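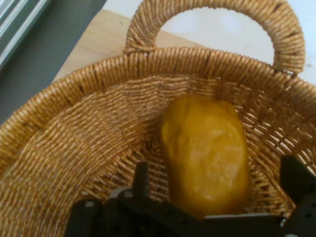
Market Baskets and Produce Props - Gallery

Samer Nseir, Grunovis workshop notes

The baskets on this page belong to the Milthorpe play shop, a child-height market stall with a counter, shelves and a stock of pretend groceries. The stall was refitted for the December opening, and the basketwork was gone over at the same time. Notes are grouped by part. Stock numbers are in the Tannous ledger and are not repeated on this page.

Round basket, looped handle
Woven wicker, honey tan to golden brown. The handle is a thick coil with a spiral wrap along its full length and joins the rim at two points. One yellow play-food piece inside.

Rim
Thick and rounded, tightly wrapped. A rim of this type takes most of the knocks in use, as children tend to drag a basket along the counter edge. Check for lifted strands with a cotton cloth: it will snag before a finger does. Trim any loose end flush and tuck it back under the wrap. Do not glue over a dirty strand.

Interior
Horizontal rows of plaited fiber, close set over much of the inside, with a more open area where light comes through small gaps. Open weave collects crumbs and lint. Brush from the inside out with a soft, dry brush, then turn the basket over and tap the base.

Yellow piece
Mustard to golden yellow, elongated, smooth on the surface, with shallow dents and folds. Entered in the ledger under "potato or small loaf" until the Ekton set list is checked. The children sell it as both. Play food is wiped with a damp cloth and mild soap and left on a rack overnight before it goes back into a basket.

Handle test
Each carrying basket is hung from a hook by the handle with 300 grams of dry rice in a bag, left for 4 hours, then checked at both joints. Any creak or shift at the joint sends the basket to the repair shelf. The test load is well above what the stall's produce weighs.

Storage
Baskets are kept on the upper shelf, upright, handles clear of the shelf above. They are not nested - nesting rubs the wrap off the handles. Allow 200 mm between the shelf and any heater. Wicker that has dried out can be misted lightly with plain water and left to air before use.

Still to be added: the flat bread trays and the egg basket, both out for new base strands.

Page last changed Fri 25 September.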